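Jokix perforated shelf riser, small, pale green

I have wanted a little riser for the worktop for ages, and I'd more or less given up on finding one that didn't look like it belonged in an office. Most of the ones I tried before this were either bamboo (lovely for a month, then a bit furry round the edges) or that white plastic-coated wire which leaves stripes on anything soft you put on it. So when Ekua Agbeko, who I share a kitchen with at the supper club in Gromcombe, said she'd seen a metal one in the Malinowski shop, I went down the same afternoon and came home with it under my arm.

It comes flat, with the legs separate and a little bag of screws, and I had it together before the kettle had finished. You do need your own screwdriver. The instructions are a single drawing with no words at all, and I did put one leg on facing the wrong way, but that's as likely to be me as the drawing. My advice is to leave all the screws a touch slack until it is standing up, then let it settle on the worktop and tighten them one at a time. Mine rocked a bit when I did it the other way round.

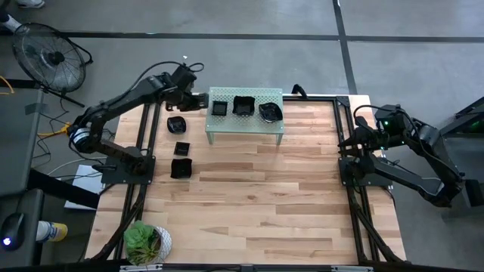
What I wanted it for was the little black dishes. I have a whole family of them, bought over several years and never in the right order - some are for olives and nuts, some for dipping sauces, and a few are the sort of thing you buy on holiday and then have to invent a use for. They used to live in a stack in the cupboard, and every time I wanted the one at the bottom I had to lift the lot out, which is a silly way to carry on when you've got people arriving at seven and the bread's still in the oven. Now half of them go up top and the others sit on the wood beside it, and I can put my hand on the one I want.

I should say it is low. If you're hoping to slide a mixing bowl or a toaster underneath, you'll want the taller version, which I've seen in the Jemthorpe branch but haven't tried. For me the lowness is rather the point, as I can reach over it without knocking anything, and it doesn't make the worktop feel crowded. Oisín Brennan, who does our puddings and has strong views on worktops, thinks it's a waste of good chopping space. He has been using it for his ramekins ever since, mind you. 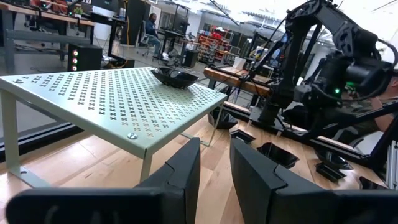
Cleaning is the part I'd worried over most, and it has been mostly fine. A damp cloth does for everyday, and when something sticky gets spilt I take the dishes off and go over it with a washing-up brush. The holes in the top are little crosses, very pretty, and I do think they lift it above the usual round ones, but crumbs love a corner and these have a good many of them. An old toothbrush sorts it out. The screw heads sit on show at the corners of the top as well, nice and shiny, and I'd have liked them sunk in a bit so that a cloth could go straight across without catching. It's a small grumble.

The colour is softer than it looked in the shop. Under our kitchen lights it can pass for white with a drop of mint in it, and at other times it's a proper sage. I like it both ways, and anything black looks very smart against it. I'm less sure how it would get on with a lot of patterned china, but then I don't own any, so somebody else will have to report back.

The feet are flat metal strips, one at least with a small hole, and they have no rubber on them. I've stuck a bit of felt under mine to be kind to the wood, and I do wish a set of pads had been put in the bag with the screws. I've had it since December now and would happily buy a second for the dresser, if I can get it past Oisín.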